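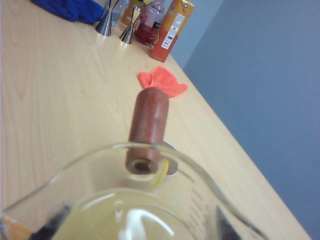 Lemon barley water, and a summer of it

Posted in September by the Varby Kitchen Diary

My gran made barley water every summer of my childhood, and I've finally got round to writing it down properly (sorry to everyone who asked in June!). You want 103 grams of pearl barley, rinsed well, simmered in plenty of water until it's soft, then strained. Stir in 200 grams of sugar while it's still hot, and add the juice of four lemons once it's cooled.

She always stirred hers with a wooden spoon and so do I, out of pure loyalty. It keeps three days in the fridge, though it never lasts that long in our house, and the leftover barley is lovely in soup. I'm trying it with ginger next, and a friend in Skerkurard swears by rhubarb, so do tell me if you've had a go at either.

Contact | © Varby Kitchen Diary | Back to top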